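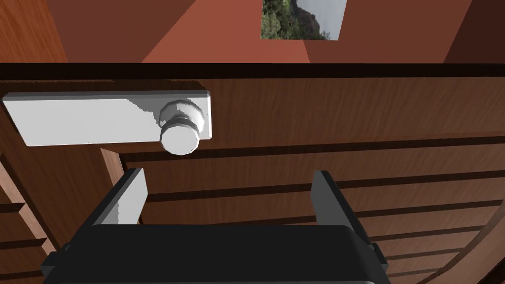
2 min read

Prallthorpe Community Board > Arts and Classes > Dance

Thread: Summer intensive auditions, is Edwood worth the drive?

tendu_mom
Posted Friday, September 10, 2021

My daughter is nine and her teacher wants her to audition for the Edwood junior program in November. It's 56 miles each way. If she gets in, it's every Saturday plus three weeks in summer. Has anyone here done it? The web page is thin on details.

barrelhouse
We did two years. Teaching was good, floors were good, parking was bad. My son liked it. He was the only boy in his group the first year and there were three the second year.

kc894
Tuition was $894 for the fall term when we paid it. Shoes and uniform are extra and you have to buy them from their shop. Ask about that before you sign.

tendu_mom
Thanks. Is the audition a class or do they need a solo?

barrelhouse
It's a class. Barre, a little center work, then they check turnout and feet. No solo under age 11. They pin a number on them and parents wait outside.

plainoldpat
I'd skip it at nine. Ruotsalainen Studio is ten minutes from you and sends kids to the same programs at 12 or 13. All that driving for one class a week is a lot for a kid that age.

barrelhouse
It isn't one class. It's three classes on Saturday, ballet, character and music.

plainoldpat
OK, three. I still think it's too much. Mine burned out at 11 from a schedule like that and hasn't danced since.

kc894
Mine didn't. Depends on the kid. She sleeps in the car.

oddsock
Does Prernetti still give the travel grant? It used to be up to $1000 a year for arts students under 16. We got part of it for cello lessons.

kc894
Yes, but the form is due before audition results come out, so apply anyway. You can turn it down later.

tendu_mom
I didn't know about the grant. I'll look it up tonight. She does want to go, for what it's worth. She asked before her teacher did.

plainoldpat
Then let her audition. No harm in the audition. I'd just think hard before saying yes to the place.

barrelhouse
Agree with that. Bring a snack and a second pair of tights. They ran 40 minutes late our year.

tendu_mom
Will do. I'll post here when we hear back.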